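Clerkwood Craft Swap, minutes of the get-together on 5/29/24

Taken down by me, Hiyori, since my handwriting is the one people can read. Lucrezia Marino ran things and kept us more or less on track. We started at 6 and there was cake, so thank you to whoever brought it!

1. Last time's notes
Read out and agreed. I'd spelled Ghorbani wrong twice (sorry!) and that's fixed now.

2. Wrapping and plastic for the summer window
This took up most of the evening. We put the saved plastic out on the big table, on the blue cloth with the white stripes, and talked over what's worth keeping. Lucrezia loves the bright magenta piece and wants it up front as a flower. I spoke up for the olive green one, which is pinched in the middle and already looks like a pair of leaves to me. We agreed to use both.

The clear bubbly wrapping was harder. It's by far the biggest thing we have and it catches the light beautifully, but it does flop. Lucrezia would like it as water along the bottom of the window, and I said I'd try that at home first. The orange-red bits are staying in the pile until we know how much room is left.

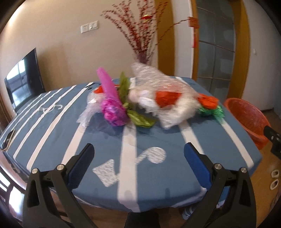 3. Wimbridge fair
Our table is booked and costs 10 dollars. Setup is from 2 in the afternoon. Lucrezia will drive, and she has space for one more person plus boxes.

4. Money
We have 116 dollars in the tin. Tape and thread come out of that before the fair, and I'll bring the receipts.

5. Anything else
The Sukutel yarn order still hasn't shown up. I'll call them on Monday and let everyone know.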